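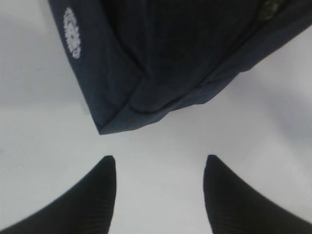
Do I need to have programmed a robot before taking this unit?
Most of our students haven't, and the first fortnight is planned with them in mind. If you can save a file in the right folder and you don't mind repeating yourself, you have what you need to begin.

Practical Robotics, Unit 3: Packing a Lunch
Handout for the Lirik bench groups
Wednesday, January 8, 2020

Welcome back, everybody, and I hope you had a proper rest. Last term was all blocks and cups, things that keep their shape and stay where you put them, and you got very good at them! This term we move on to cloth, food boxes and other things out of an ordinary kitchen, and I should warn you kindly that your scores will drop at first. They always do. Please don't go home and rewrite everything on the first evening.

The task
Your arm has to put the lunch things into the bag. You may work in any order you like, and you may open the bag further before you start if your plan needs it – but the arm must do the opening, and hands stay behind the yellow line once the run has begun. A run lasts 300 seconds at most. An item counts when it is wholly inside and the fingers have let go of it. 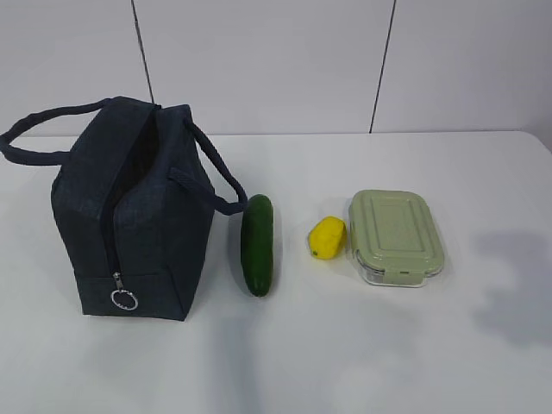
Lunch bag, cucumber, small yellow item and lidded food container on the bench.

Thinking about the bag
A soft bag gives way when you push it, and the opening you found a moment ago may have closed up by the time you come back with something to put in it. So look again before every placement, even when you feel sure. For picking up cloth, a folded corner is a good place to try first, as there is a bit of thickness to close on. Come in low and slow with the fingers well apart, stop short, take another picture, and only then go forward. Those of you using the Flavano planner will find the stopping distance in the settings page, and it is worth writing down what you changed it to.

Thinking about the food
Long things want to be held near the middle, or they swing. Small rounded things roll if you catch them high. The container is the one that brings most groups to my desk, and my usual advice is to plan where it will go before you plan how to lift it.

What to hand in
Each group keeps a log in the Grarnurine folder, one entry per run, including the runs that went badly (especially those, please). Marks are split so that 70 per cent is for the log and the write-up and the rest for the runs themselves. The write-up is due in June and there is a template in the folder, although you needn't stick to it if you have a better idea.

Bench bookings
Takeda bench is for testing and Lirik bench is for marked runs. Book through the sheet by the door of Room 63, and do cross your name off if you can't come – somebody else will be very glad of the slot. Bring your own notebook, and leave the bench clear when you go.

Reading for next week: chapter on grasping soft objects, up to the worked problem. Skip the algebra if it frightens you and we'll go through it together.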